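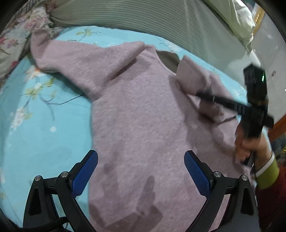
4. Revenue models in the resale of household textiles

Home / Working papers / Authors / Search / Contact

4.1 Three ways of charging

The firms in the sample earn their income in different ways. Tiriner buys used clothing and bedding outright from households, holds it in stock and sells it at a fixed price. Hukier never takes ownership: it lists the item for the seller and keeps a commission when the sale closes. Paster charges the seller a flat listing fee, payable whether or not a buyer is found.

The choice of model decides who carries the risk of unsold stock. Under outright purchase the risk passes to the firm on the day of collection, and the price offered to the household has to be low enough to cover it. Under commission the household waits for its money but takes a larger share of the final price. The flat fee places the whole risk on the seller, and in our data it was used mainly by people who listed often and had learned which items would sell.

4.2 Listings and sorting costs

We worked from 2,316 completed listings, drawn from nearly 4,000 supplied by the three firms. Listings without a recorded sale price or closing date were dropped, as were those in which several items had been sold as one lot. Clothing and bedding were kept as separate groups because postage differs between them.

Figure 2. Folded textile item on floral bedding.

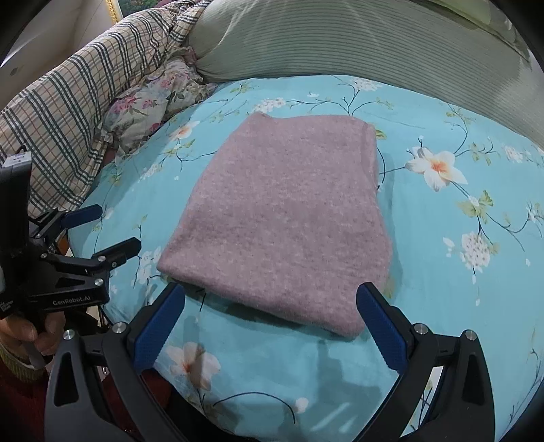 Sorting was the largest single cost for Tiriner and the one its managers found hardest to predict. Each item is checked by hand, graded and either stored, repaired or passed on for recycling. The cost of a check does not depend on the price the item will fetch, so the margin on cheap goods is thin and sometimes negative. Hukier and Paster avoid this cost by leaving the grading to the seller, but they meet part of it later in the form of returns and disputes over condition.

Buchanan, the repair workshop used by Tiriner, moved in June from a price per item to a monthly charge covering up to 500 repairs. The change made the firm's costs steadier. It also led staff to send out items that would earlier have gone straight to recycling, and the effect on waste cannot be separated from the effect on income with the data we hold.

Section 5 compares margins across the three models and tests whether the ranking holds when postage is left out.

Related papers
Calum MacBrayne: Commission or purchase? Pricing used furniture
Repair contracts and the small workshop
Who pays for returns in online resale
Deposit schemes for reusable packaging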